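Metomen Adds Clear Handled Storage Box to Its Desk Range

Metomen will begin selling a clear plastic storage box with a carrying handle in October. The box is meant for small supplies that tend to end up in desk drawers, such as tape, batteries and chargers. It will be sold through Saludo stores and on the Metomen website.
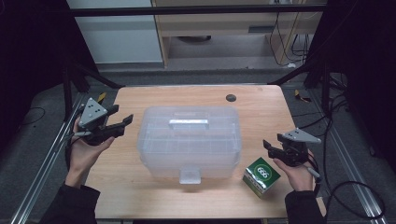 Storage box with its lid on, next to a small green and white carton.

The new box replaces the Trarnano tray, which had no lid. Customers who returned a survey card last year asked for something they could close and move from one room to another. Metomen received 2,860 cards.

The handle is on the lid, so the box can be lifted with one hand and set down on a table or shelf.
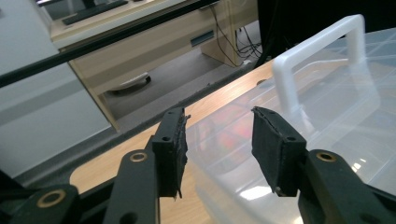 Availability

The first delivery will go to 97 Saludo stores. Another 26 will receive stock before the end of the year. Schools and offices can order in bulk through Jallow, which handles Metomen's trade accounts, with up to 500 boxes per order.

Metomen suggests emptying the table before sorting supplies and putting back only what is still used.
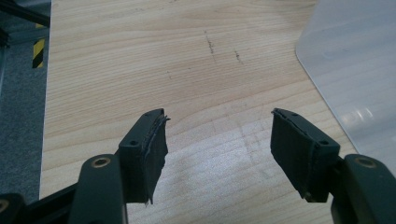 Bulk orders ship flat on pallets and are not sold in mixed sizes. Stores with questions about display space should contact their Jallow sales office.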